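Mundinside: tidying a shared desk
Project report, part 3 — hanging storage

By this point I'd sorted the drawers and was left with the pens, which had been annoying me since April. Everyone in the studio at Plelgate uses the same table and everyone leaves markers lying on it. My plan was to get storage up off the surface and give each sort of pen its own slot, so people could put things back without thinking about it!

I went for wire mesh in the end — you can see what's in it, and dust falls straight through. The long black basket has five compartments and hangs in the middle of the back rail. The little white one clips over the same rail, down at the left end, and I wanted that for rubbers and odd bits. I'm also quite proud of the flowery orange walls (lilies, more or less), even if my tutor thought they were a bit loud. 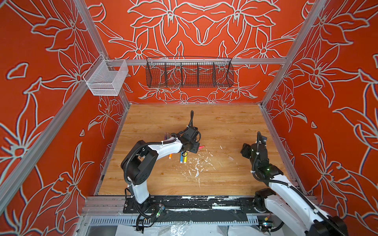

Polyxeni Petridis wrote in the feedback book that five slots were too many and that she'd only ever sort markers into "works" and "doesn't work". She also wanted the black basket lower, because she can't see into it sitting down.

Fair point about the height. I tried it 6 cm lower on Saturday and it was much easier to reach from a chair, so that's how it's staying. I'm keeping all five slots for now, though. I still need to make labels, and I'd like to try a deeper basket for the 18 cm rulers, which tip out of anything shallow.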